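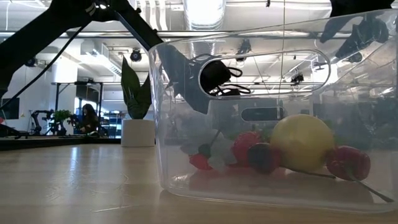 Words by the Kulolley workshop tips editor, 30 Jan 2026

Right, budgeting for a sorting arm! I had 3335 pounds to plan with and nearly spent the lot on the arm (please don't). Keep up to 300 back for the dull stuff: tubs, spare cables, a decent bench top. A see-through tub with a handle hole is my pick, as you can peer in through the side while you fiddle.

Toy fruit is a cracking thing to practise on, too. Strawberries, cherries and a banana give you three very different shapes to price your grippers against, and they store for ages. 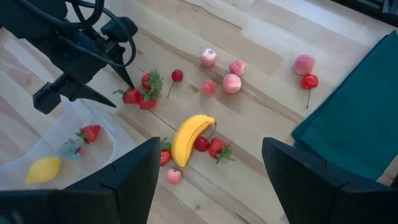 Before you order

Measure the bench first, then the reach. I got quotes from Nekivo and Lolon and the delivery charges were miles apart, so ask for those in writing! Check whether fingers come in the price or as extras, and put two spare sets on the list anyway. I'm leaving my second arm until August.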